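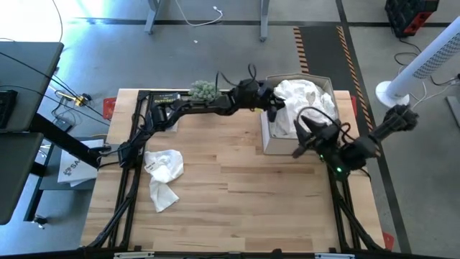 Figure 3. The two-arm cell during the box-packing task. Both grippers are at the open cardboard box, and one piece of crumpled paper remains on the left half of the table.

Last updated: August
Print this page | E-mail this page
Home Contents Previous section Next section

4.2 Arm coordination at the shared container

The packing task brings both arms into the same small volume. In the setup of Figure 3 the box stands near one corner of the table, so the left arm has to stretch across the back of the tabletop to reach it, while the right arm works almost directly over its own mount. The planner described in Section 3 treats the two arms as separate six-joint chains and gives each its own trajectory. This was adequate for table-only tasks. At the box it produced frequent stops, most of them triggered by the wrist clearance check between the two grippers.

We replaced the fixed clearance check with a reservation scheme in the Okadon scheduler. The space over the box opening is divided into 33 cells. Before an arm enters a cell it must hold a reservation for it, and reservations are granted in the order in which the requests arrive. An arm that is refused holds its position at the rim and asks again on the next planning cycle. Reservations are released as soon as the gripper and the wrist have both left the cell. The cable loop above each wrist is modeled as a capsule attached to the last link – a crude shape, but large enough to cover the loop in most poses.

Crumpled paper is a poor fit for the object model used elsewhere in this work. It has no stable pose, and its outline changes when it is touched. The Nimri perception module therefore does not try to estimate a pose for it. It segments paper from wood by color and texture, computes a height map over the segmented region, and proposes grasp points along ridges where two fingers can close from opposite sides. Inside the box the same method runs into trouble, as white paper fills nearly the whole opening and individual pieces cannot be told apart. We treat the contents of the box as a single surface and use only its height, which sets the depth at which a gripper may open.

Printed marks on the paper caused a smaller problem. Early versions of the segmenter split a piece in two wherever there was dark text. Henao added a merging step that joins neighboring regions when the height map is continuous across the boundary. Other items left on the table are masked once at startup and are passed to the planner as fixed obstacles.

The scheduler was tested on 2287 recorded grasp requests, replayed in simulation with the original timing. With the fixed check, more than 20 percent of the requests ended in a stop that needed an operator. With reservations, the figure was 6 percent. The remaining stops fall mainly into one group: both arms hold a cell the other one needs, and neither can back out without crossing the rim. Sitthichai's timeout rule, which makes the arm with the shorter retreat path give up its cells, clears many of these but adds a delay to each cycle in which it is used.

We did not tune the cell size. Smaller cells would let the grippers work closer together – at the cost of more requests per motion, and the request rate is already limited by the Lunex message bus. The effect of bus load on planning time is taken up in Section 4.3.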